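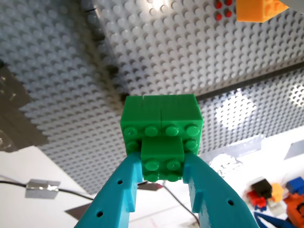

Ticket 298: Handicaps not updating after team foursomes
Product: Lodden competition scoring, club edition
Site: El Ouafi Golf Club
Reported by: Abdelkrim Kabbaj
Assigned to: Sándor Bognár
Opened: 2025-12-08
Status: Resolved, pending club confirmation

Problem
Results from the away leg of the winter team match were entered at the host club and synced to our server. The match result is correct. Five of our players also returned singles cards the same day, and none of those cards appear in their handicap records. Manual recalculation finishes with code 201 and changes nothing.

Steps tried by club
Logged out and back in. Re-entered one card by hand - rejected as a duplicate. Restarted the office PC.

Log

Bognár: Code 201 means the job was accepted and queued. It does not mean the job ran. Please send the export for the five players and the course setup page for the host club.

Kabbaj: Both attached. The host club uses Odico for tee sheets, if that matters.

Bognár: It does. Odico sends the tee as a text label, and your course table has no tee under that label. The cards were stored with a blank course rating. Cards with a blank rating are held and skipped by the handicap job. The foursomes result was not affected, as match play does not read the rating.

Kabbaj: We renamed the tees in June after the course was remeasured. Could that be it?

Bognár: No, that only touches your home course. The missing entry is on the away course.

Fix applied
1. Added the host club's tee label to the away course table.
2. Released the held cards from Admin, Cards, Held.
3. Ran the recalculation for the five players only. A full run takes some 30 minutes and locks score entry - not needed in this case.
4. Deleted the test card left under the team captain's record.

Result
All five records now show the away card. Two indexes changed, three did not.

Still open
The Plarent display in the clubhouse still lists the old indexes. It reads from its own cache. Kabbaj to clear it from the display menu and reply on this ticket.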